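Zarnano Household Words – README

Last updated: November

By the maintainer of the Zarnano word list
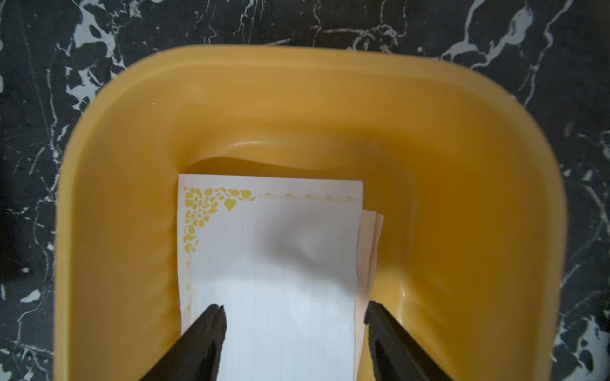

Zarnano Household Words is a list of names for common things in the kitchen and the bathroom, collected in four small towns. The list has 1779 entries. Each entry gives the word, the town where it was heard, a short meaning, and one sentence where a speaker used it.

The towns are Zarnano, Fovent, Evangelista and Dratico. Zarnano has the most entries, 700 in total. Dratico has the fewest, and I hope to go back there in spring, when the road is easier.

What is in the folder

words.csv – the full list, one entry per line
sentences.csv – the example sentences with English translation
notes.txt – my remarks about spelling

The files are saved as UTF-8. If the accents look broken in your spreadsheet program, please import the file and choose the encoding by hand.

Spelling

The towns do not write their words in the same way, and many speakers never write them at all. I kept the spelling of the speaker when there was one. In other cases I used the Fovent system, which has 9 vowel signs. It is not perfect for Evangelista, where the final vowel is very weak.

Known problems

Words for basin, tub and bowl overlap a lot. In Fovent one word covers all three. Please do not treat the English column as an exact match.

Almost 1000 entries were checked by a second speaker. The others have the mark "u" in the last column.

Use

You may copy and change the list for study or teaching. Please keep the town names with the words.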